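Speaker notes – Two Arms and a Drawer: a year of the Carroll robotics club
For the Nodus school robotics evening, second slot after the break

Before starting: check the clicker, check that the slides are the January version, put the water where it won't get knocked over. Ask for the side lights down.

Slide 1. Title

Say hello, say the name of the club. We meet in the room behind the wood shop at Carroll. We have one table, two arms and a closet we share with the yearbook people. We are entered in the Clatico challenge in the two-arm class. Tonight is about the task we picked for it and what went wrong with the first version.

Slide 2. The task

Put away small things. There is a small cabinet on the table with one drawer. The arms have to open it, put the pieces inside and close it. One arm is meant to handle the drawer and the other is meant to handle the pieces. Clatico gives 5 minutes per attempt.

Mention that the task sounds easy and that we thought so too. Pause for the teachers who have run something like this before.

Slide 3. The table

The walls are plain gray on three sides. We wanted the same background every time, whoever was walking past the door. The arms are mounted along the front edge, and their working areas overlap in the middle, which matters later on. Point out the purple cables and the zip ties. Cables were the first thing we had to learn about. If the slack is too short, the wrist can't turn. If it is too long, it catches on things.

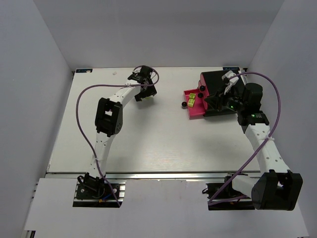
Someone from the Irard club wrote to us after we posted this slide on the forum: we gave up on a drawer last season, and I'd tell any new team to start with an open tray. Our arms kept pushing the whole cabinet back instead of moving the drawer. How are you holding yours down?

Read that out, it gets people talking. Answer: double-sided tape under the cabinet, changed when it starts to slip. We tried a heavier cabinet first and it was too tall for the arm to reach over. The advice about the open tray is fair. If we were starting again with a new group, we would do a month with a tray and then bring in the drawer.

Slide 4. How students teach it

Two students sit at the practice handles, one for each arm. They do the task by hand and the computer saves the moves. Then the program is trained on those saved runs.

We saved 262 runs by the end of the fall. We kept 200 of them. The rest had a bump, a dropped piece that rolled off, or two people talking over each other about who should go first. The students made the call on which runs to drop, and they wrote the reason for each one in the log book. Pass the log book around here if there is time.

Things to say about saving runs:
Move slowly near the drawer.
One person calls out the steps.
Swap seats often, people get tired and sloppy.
Put the pieces in a new place for every run.

That last one took us a long time to take seriously. Our early runs nearly all had the pieces in the same spot, and the program learned the spot.

Slide 5. Pieces spread out

Building bricks are good for this. They are cheap, they don't roll, and the different sizes make students think about which way the gripper should turn before it closes. A long brick picked up by its ends is a different problem from a small square one.

Leave this slide up while talking about the overlap in the middle. Both arms can reach there, so the students had to agree on a rule. Ours is that the drawer arm backs off before the other one comes across. 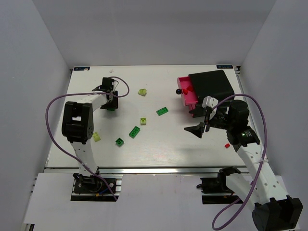 Page last changed: January, after the second practice talk

Slide 6. What it cost us in time

A few parents asked about this at open house, so it has its own slide. Reset time is most of it. For every run, somebody has to put everything back, check the tape and write in the log. Newer students did a lot of the resets at first and got bored, so now everyone takes a turn.

Slide 7. Where we are now

The program opens the drawer well. Placing pieces is less steady. Closing the drawer is the weak part – it often stops a little short, and Clatico scores that as open. We are saving more runs of only the last step.

Slide 8. Questions

Room number is 365 for anyone who wants to visit. Bring the spare handle to show if people ask about the controls. Remember to give the clicker back.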